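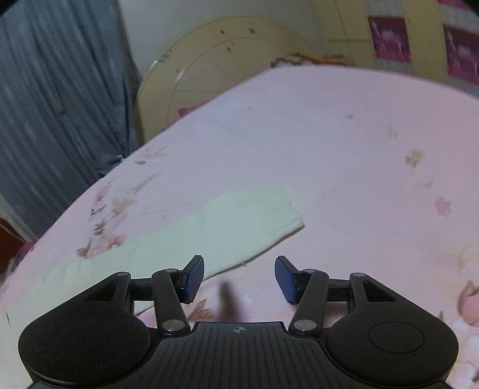 Zurkum Household Forum
Home Forums Laundry & Linens New posts Search
Last updated: May

Folding towels on the bed: civilized or not?

johanna_z
Posts: 625

I need a ruling. I fold laundry on the bed. I have always folded laundry on the bed. It is waist high if you kneel a little, it is wide, and it's right next to the closet where half of the stuff ends up anyway.

My brother Andri came to stay and informed me that this is disgusting, that the bed is where I have been lying for eight hours, and that clean towels belong on a table. I told him the table is where he had been eating toast.

For the record, the bed is made first. Quilt on top, the pink one with the flowers, pulled up properly. Then towels, then pillowcases, then whatever is left in the basket that I will pretend I'm going to iron.

So, bed or table?

mothball_morris
Posts: 2,000

Bed. Next question.

linenlocker
Posts: 574

Table, and I'm with the brother. A quilt gets washed what, twice a year? A towel gets washed every few days. You are taking the cleanest thing in the house and laying it on the item you've been meaning to wash since winter.

johanna_z

I feel seen and I don't care for it.

dryer_sheet_dan
Posts: 100

Neither. I fold standing up at the dryer, holding the towel under my chin like a normal person. Thirds the long way, half, half again, onto the stack. Never touches a surface.

linenlocker

It touches your chin, Dan.

dryer_sheet_dan

My chin is washed more often than her quilt.

pegbag
Posts: 574

Ha, linenlocker and I are on the same post count and opposite sides. Bed all the way. My kitchen table is the size of a tray and has a fruit bowl on it that weighs more than I do.

Johanna, what I'd do is put one big towel down flat first and fold everything else on top of that. The big towel goes in the guest bathroom afterward, where nobody will ask it any questions. My mother did it this way and she was terrifying about germs.

johanna_z

OK, that is annoyingly sensible. I have an enormous cream-colored one I never use because it takes until evening to dry. Will try it with the next load.

fankhauser_a
Posts: 3

Hello. I am the brother. I would like it noted that the toast was on a plate.

mothball_morris

Welcome Andri. Was there jam?

fankhauser_a

There was some jam.

linenlocker

I'm withdrawing my support.

pegbag

While we wait for the big towel experiment, can I ask how you fold the hand towels? I do halves and then thirds and they come out fat in the middle. My Calier ones are the worst, they have that stiff woven band near the end that refuses to lie down with the others.

mothball_morris

Fold so the band is on the outside. If it ends up inside, the towel pops open like a jack-in-the-box every time you shut the cabinet. Also shake them out before they go in the dryer and they'll behave better coming out.

dryer_sheet_dan

Or roll them.

linenlocker

Rolling is for hotels and people with open shelving.

dryer_sheet_dan

I have open shelving.

johanna_z

I fold mine flat and plain, so a long rectangle, and then deal with the last fold at the cabinet depending on how much room there is. The mint green ones fit if I bully them. The cream one doesn't fit anywhere, which is how it got this job.

Anyway, reporting back. Did today's load the pegbag way. Changed the bed while I was at it, so credit where it's due, linenlocker. Cream towel down first, edge turned over at the top corner because I can't leave an edge alone. It's a good surface! Things don't slide around the way they do on the bare sheet, and socks show up well against it.

So does everything else, unfortunately. I was two pillowcases in and there was a tissue. 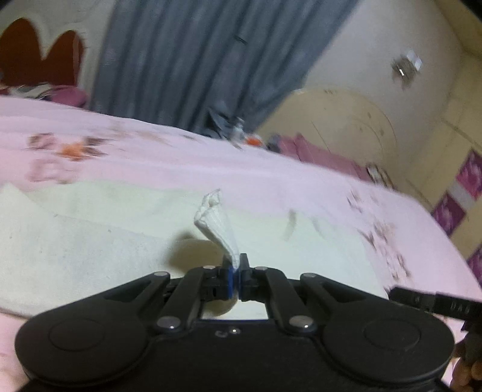
The tissue, over the big cream towel. Pink sheet underneath.

mothball_morris

Oh no. Was it in the wash?

johanna_z

I have gone through the whole pile looking for its relatives. Every pocket. I turned the bathrobe inside out. Nothing so far, and I don't have the white fluff over everything that I had with the black leggings last fall, which I still find in my sleep. So either I got very lucky or it came up the stairs in the basket with the clean things.

dryer_sheet_dan

If it had been through a full wash it wouldn't be in one piece. You'd have confetti.

pegbag

Not so, I've had them come out whole. The ones from the Mayrhofer box I buy could survive a car wash. You get a hard little pebble from the bottom of a pocket, and it keeps its shape.

linenlocker

A pebble, yes. This one's all opened out at the top, it looks like a carnation. I vote for basket.

fankhauser_a

I have a cold, so I would like to stay out of this.

johanna_z

ANDRI.

mothball_morris

There it is.

linenlocker

May I gently point out that we've spent a whole thread on whether the quilt is clean enough.

johanna_z

The cream towel is going straight back in the machine, and it already had a couple of faint marks I hadn't noticed before I spread it out flat. So the guest bathroom can wait. It's his bathroom at the moment, so the punishment is at least going to the right address.

Back to business though: if you do get tissue bits over a dark load, what works? I've heard ten minutes in the dryer on no heat and then clean out the lint screen.

mothball_morris

That, yes. Let it all dry first, take it outside and shake it hard, then the dryer. Don't wash it again right away. I did that once and only moved the bits around to the items that had been spared.

pegbag

A dry rubber glove for what's left. Wipe in one direction.

dryer_sheet_dan

Lint roller. Cirard used to make one with a long handle and I have been looking for refills for ages, so if anyone has a box in a drawer, send me a message.

linenlocker

I might have a box. What's it worth to you?

dryer_sheet_dan

An admission that the table is better than the bed. But only in private.

fankhauser_a

Can I ask where the clean tissues are kept in this house?

johanna_z

Top of the dresser, where they've been all week. The wastebasket is under them.

Reply to this thread Report

Contact the moderators | Copyright Zurkum Household Forum | Back to top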